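Search this site
Search

Home cooks wanted for the Drodosgate neighbourhood supper club

We're looking for 17 people who love cooking for a crowd (or who'd love to learn!) to join our supper club at Heltow Hall through August. You don't need any training. If you've got a soup your mum made, a curry you've been tinkering with for years or a cake that always gets eaten first, we want you in our kitchen.

You'd come along for one evening, from 4 pm until the washing up is done, and help put together a shared dinner for our neighbours. Groceries are covered, and every cook gets a $200 thank-you payment plus a seat at the table. Bring the kids if you need to, there's a colouring corner beside the stage.

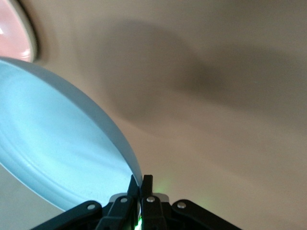
Light blue dish, Heltow Hall.

We'd especially love to hear from people who cook vegetarian, halal or gluten-free food, and from anyone over 70 with recipes that have never been written down. Maiara Peixoto runs the kitchen and will ring you beforehand to talk through your menu. She'll also want to know about favourite knives, so have an answer ready!

To put your name down, drop a note in the box at Heltow Hall or leave a message on extension 2619. Tell us what you'd cook and which 5 ingredients you couldn't live without.

Comments

Priya: Can two of us sign up as a pair? My neighbour and I make dumplings together.

Maiara Peixoto: Yes please! Pairs are very welcome, just put both names on the note.

Glenn R: Is there parking out back for a ute full of pumpkins?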